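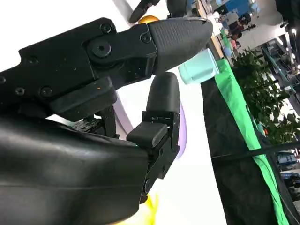

According to Emese Vass, a demonstration you would be embarrassed to show your mother should still go in the dataset, provided it is labelled honestly. She said this in our second week and it became, more or less, the policy of the project. We had been throwing out every grasp that looked clumsy, which left us with a folder of lovely grasps and an arm that had no idea what to do when its first attempt went sideways.

Collecting Grasp Demonstrations for a Table-Clearing Task
Final report, Terkdale group
Feven Workneh, Dénes Bozsik, Ernő Boros
Submitted December 24, 2018

1. What we set out to do

The brief asked for a learned policy that picks small coloured objects off a white table and puts them in a tray. The policy was meant to be the interesting part. We spent nearly all our time on the other part, the gathering of examples, and this report is weighted accordingly. Readers hoping for network diagrams will find one in section 5, and it is small.

Each example is one attempt by a human operator, driving the arm through a handheld controller while the wrist camera and the joint positions are recorded. An attempt starts when the operator squeezes the trigger and ends when they squeeze it again. Ernő forgot the second squeeze often enough that we wrote a script to find his recordings and trim off the bits where he was chatting.

2. The view from the wrist

We used the wrist camera alone. A second camera on a stand was in the original plan, and it came out of the plan once we learned what it did to the recording rate on the laptop we had been given.

The wrist view has an obvious drawback, which is that a fair amount of what the camera sees is gripper. The housing takes up a corner of the view in every recording and the upper finger lies right across the top of it. When the pads have hold of something small, like the teal piece, most of what the policy gets to look at is black finger and a bit of pale colour underneath. Dénes wanted to crop the housing out. Feven argued that it never changes, so the network would learn to ignore it for free. We tried both on a small subset and there was no difference worth a graph. The housing stayed, mainly because leaving it alone was less work.

The background was harder. We collected in an exhibition-style space, with bright lights overhead, potted plants, and people in the distance going about their day. Our supervisor's view was that variety in the background would be good for us. It was good for us in the way cold swimming is. An early model trained only on our first session did beautifully until the plants were moved, at which point it began reaching confidently for a spot off the edge of the table. We still don't know exactly what it thought a plant was telling it. From then on we shifted the work position between sessions, and the model stopped caring so much about gardening.

3. Protocol

We ran 26 sessions through November and into the following month. The rules changed as we went, and for the record these are the ones we finished with:

Objects are dropped onto the table from a cup, by someone other than the operator. When operators laid out their own objects they put them where they were easy to reach, and every one of us swore we weren't doing it.

No more than 100 attempts per operator per session. Past that, people develop a style. Ernő's late-session style was to come in low and fast and nudge the object into the finger, which worked well for him and was a disaster to learn from.

A failed grasp is kept if the operator tried to recover, and marked as a recovery. A failed grasp where the operator said a rude word and quit is kept separately.

Dust gets wiped off the gripper at the start of each session. We were not good at this. There are specks on the bracket in plenty of recordings, and the network does not appear to mind them.

4. What we ended up with

The final set holds 2351 attempts. We would have liked more and had told the department there would be more, in a Gantt chart that has since been quietly retired.

Round objects are over-represented. They roll, so operators had to chase them, and each chase tended to end up as several attempts. Cups and caps were next. The thin curved pieces were disliked by all and you can see that in the data – if there was anything else on the table, the operator went for that first and left the curved one till last, by which time the session was often over. We should have told people which object to pick. Dénes Deák, from the Plakden group, pointed this out after seeing one plot for a few seconds, and we thanked him through our teeth.

Labelling took longer than collecting. Two of us labelled each recording and we compared. Most of our disagreements were over when a grasp begins. Feven put it at first contact and Dénes put it at the moment the fingers start to close, and both positions were defended at some length over bad coffee. We went with first contact. Dénes has asked that his objection be noted, and here it is.

5. Training, briefly

Pictures go in, joint velocities come out, with a few convolutional layers in the middle (Figure 2 in the appendix). We held back nine sessions for testing, chosen before training so we couldn't be tempted.

Adding the recovery recordings made the biggest difference of anything we tried. Without them the arm would miss, close on nothing, and carry nothing to the tray with great dignity. With them it usually noticed and went back. It is still poor on the thin pieces, for the reasons in section 4, and it has picked up a slight hesitation just before contact which we have traced, with some certainty, to Feven.

6. If another group takes this on

Fix the label definitions before collecting. Assign the target object for each attempt. Get more operators than three, as the arm has inherited our habits and they are easy to tell apart once you know us. Book the space for mornings if you can, when there is less foot traffic and the desk will lend you the good extension cord.

The recordings and the trimming script are on the Skernero drive under the group name. The folder called "final" is not the final one. Use "final_relabelled", and ask Dénes for the password, as he changed it during the first-contact argument.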